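Refrigerator Door Gasket, Magnetic, Push-In Type
Belhaj Appliance Parts
Item 274

In stock. Ships in 2 business days.

Product details

Replacement door gasket for upright refrigerators with a push-in (dart) channel. The gasket is gray PVC with a flexible magnetic strip on all four sides. Corners are factory welded. Sold as one complete gasket for one door. If your refrigerator has two doors, order two and check the size of each, as the fresh food and freezer doors are often different.

Gaskets are made to order in height and width. Measure before you buy. Cut and welded gaskets cannot be returned unless they are defective or we made them to the wrong size.

Color: gray, also available in white and black
Mounting: push-in dart
Magnet: four sides
Corners: welded
Sold by: each
Hardware included: none needed

How to measure

Push-in gaskets are measured dart to dart. Pull one corner of the old gasket out of the channel and you will see the dart, a small arrow-shaped rib that runs along the back. Measure from the center of the dart on one side to the center of the dart on the other. Do this across the top and again down one side. Write down the width first, then the height.

Do not measure the outside edge of the rubber. An old gasket may have stretched or shrunk, so if you get an odd number, measure the channel in the door itself. Round to the nearest eighth of an inch.

If your old gasket is held on with screws and a metal or plastic retainer, this is the wrong part. See our screw-on gaskets. If it is glued or foamed in place, call us with the model number from the tag inside the cabinet.

Signs that a gasket needs replacing

Close the door on a dollar bill and pull it out slowly. There should be some drag. Repeat every few inches around the door, including the hinge side. If the bill slides out freely in one place, clean the gasket and the cabinet face with warm soapy water and try again. If it still slides out, look for a tear, a flat spot or a hard corner.

Other signs are frost near the door opening, water on the shelves, a door that pops open when another door is closed, and a compressor that runs most of the day. These can have other causes. A sagging hinge will give you a gap at the top corner on the handle side, and a new gasket will not fix it.

Installation

Gaskets ship folded and will have kinks. Lay the gasket flat in a warm room overnight, or soak it in hot tap water until it relaxes, then dry it. Do not use boiling water.

Pull the old gasket out starting at a top corner. Clean the channel with a soft brush. Press the new gasket in at all four corners first, then work toward the middle of each side with your thumbs. A rubber mallet helps on stiff sections. Do not use a screwdriver.

Close the door and check all four sides. Small gaps on the hinge side are common at first. A hair dryer on low, kept moving, will soften the rubber enough to pull it out to meet the cabinet. Leave the door shut for several hours after that.

Cleaning and care

Wipe the gasket once a month with dish soap and water. Get into the folds. Bleach and solvent cleaners dry out the vinyl. A thin film of petroleum jelly on the hinge side keeps it from dragging. 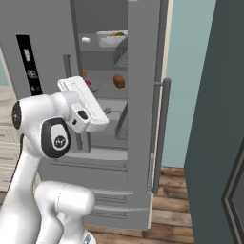
Posted by Kenza Ait Brahim, Parts Desk
Updated 10/11/20

Fit notes

We make this profile for the Dirov and Lirkow upright lines and for most Drisusum models with a push-in channel. Early Drisusum units have a narrower channel, and the dart will not seat. If yours has a removable plastic trim strip around the inside of the door, send us a photo of the channel before ordering.

Gray is a close match for the original Dirov gasket. It is slightly darker than the Lirkow one.

Prices and shipping

Single gasket, any size up to the listed maximum: $45
Orders over $1,000 ship free within the lower 48 states.
Larger gaskets ship in a flat carton and take longer.

For trade accounts, contact Magdy Mahrous at the counter or use the account form. Please have your tax certificate ready.

Warranty

One year against split welds and magnet failure. Damage from cleaning chemicals, sharp tools or a misaligned door is not covered. Keep your packing slip, as the batch number is printed on it.

Related items

Screw-on gasket, magnetic
Gasket by the roll, no corners
Door hinge shim set
Channel cleaning brush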